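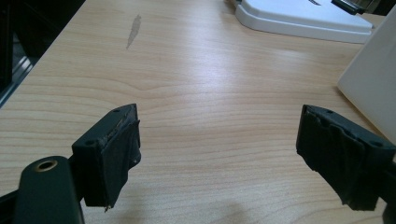
手持夹爪的指垫,什么时候应该换?

当橡胶层的边缘开始起毛、撕开或者打皱,就应该列入更换计划,两侧一起换,不要只换一侧。

搜索本站内容 请输入关键词 搜索

本期的产品栏目介绍 Noden 手持夹爪套件,以及 Althorpe 为它提供的指垫更换服务。我们从八月开始使用这套工具,到现在已经有几个月的时间。在这段时间里,有不少读者写信来问:这套工具值不值得买,更换服务值不值得订。我尽量把两个问题分开来写,因为它们的答案不完全一样。

先说套件本身。Noden 是一种用手拿着操作的两指夹爪,操作的人握住手柄,用手指的力量控制开合,相机固定在夹爪后方,把每一次抓取的过程记录下来。这些记录以后用来训练机械臂。和遥操作的方式比较,它的优点是准备时间短。新来的同事看完说明,练习一个上午,就可以做出能用的记录。缺点是手腕容易疲劳,特别是做桌面上的小件物品的时候,因为夹爪要长时间保持在同样的高度。我们后来规定每人连续操作不超过三十四分钟,然后换人。这个规定不在说明书里,是我们自己试出来的。

套件的价格不算低,标准版包括一把夹爪、一个相机支架、两副指垫和一个运输箱。软件是另外下载的,安装过程还算顺利,只是中文界面有几处翻译不太准确,例如“归零”和“复位”两个词混用。第一次使用的人可能会按错。我已经把这个问题报告给厂家,他们回复说下一个版本会修改。

再说指垫。指垫是整个工具里最容易磨损的部分。Noden 原厂的指垫是一层贴在指尖内侧的橡胶,新的时候摩擦力很好,拿玻璃杯、塑料盒、笔都没有问题。但是它的边缘比较薄,如果经常夹有棱角的东西,边缘就先坏。我们做过一个简单的登记,每次开合都由软件自动计数。第一副指垫用到一千四百一十九次抓取时,橡胶已经有明显的折皱,我们决定停用。这个数字只代表我们的使用情况,如果您主要夹软的物品,寿命应该会长一些。

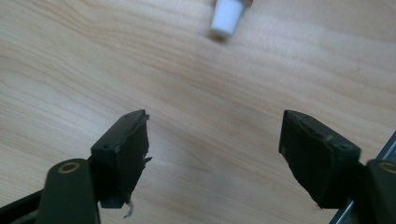 手持夹爪的两指:指垫内侧的橡胶层,边缘已有磨损。

磨损的指垫会带来什么影响?从我们的经验看,首先是小圆柱形的物品容易转动。夹住以后,物品在两指之间慢慢偏,操作的人会不自觉地加大力量去补偿,这样得到的记录就不太自然。其次,相机可以看到指尖,如果橡胶的外形变化很大,前后两批记录的画面就不一致。对于要求严格的项目,这一点比摩擦力更值得注意。

Althorpe 的更换服务就是针对这个问题。订购以后,他们按季度寄来指垫,每一盒有十六副,同时附一把小螺丝刀和一张对照卡。卡上印着不同程度的磨损照片,使用者可以自己比较,决定是否更换。如果不想自己动手,也可以把夹爪寄回去,由他们更换并且重新校准,我们那一次从寄出到收回用了九天。

自己更换并不难。先把手柄上的锁扣关好,松开固定指垫的螺丝,取下旧的指垫,用干布擦干净接触面,再装上新的。螺丝不要一次拧紧,应该两颗轮流拧,最后检查两侧的指尖是否对齐。我第一次做的时候没有注意对齐,结果夹薄纸板时总是歪的,只好拆下来重新装。装好以后请在软件里做一次开合校准,大概需要等待一会儿,中间不要碰夹爪。

也有读者问能不能用别的牌子。我们另外试过 Cormier 的硅胶指垫和 Elis 的通用型指垫。Cormier 的材料比较软,夹光滑的东西很稳,但是容易沾灰尘,每天都要清洁。Elis 的价格最低,厚度却和原厂不同,装上以后必须修改软件里的开口宽度,否则读数会有偏差。如果您只是在课堂上做演示,Elis 已经够用。如果是正式采集,我还是建议用和原厂尺寸一致的产品。

费用方面,Althorpe 的季度服务目前定价是一百五十二欧元一盒,运费另算。寄回更换的费用要看夹爪的状态,他们收到以后才报价,这一点我不太满意,希望以后能有固定的价目表。另外,订阅会自动续期,如果不想继续,需要在下一次发货之前通知他们。我在确认邮件里没有找到这个说明,后来是在账户页面的最下面看到的。

总的印象是这样:Noden 套件适合需要经常更换场地的团队,因为它轻,装箱也快。只在一个固定工作台上采集的团队,可以先借一把试用,再做决定。更换服务则要看使用量。我们每天都用,所以订了;如果一个月只用几次,单独购买两副指垫放在抽屉里就可以。

需要提醒的是,备用的指垫请不要放在窗边。橡胶长期受阳光照射会变硬,虽然外表看起来还是新的。说明书建议放在原来的袋子里,袋口封好,我们也是这样做的。旧指垫拆下来以后,最好在背面写上停用日期和抓取次数,以后查记录的时候会很方便。

Althorpe 的试用申请现在开放,截止日期是2025年12月22日。申请时请写明夹爪的型号和每周的使用时间,试用盒里有两副指垫和对照卡,不会自动转为订阅。已经订购的读者如果有使用记录愿意分享,请直接回复这封邮件,并注明夹的是哪一类物品。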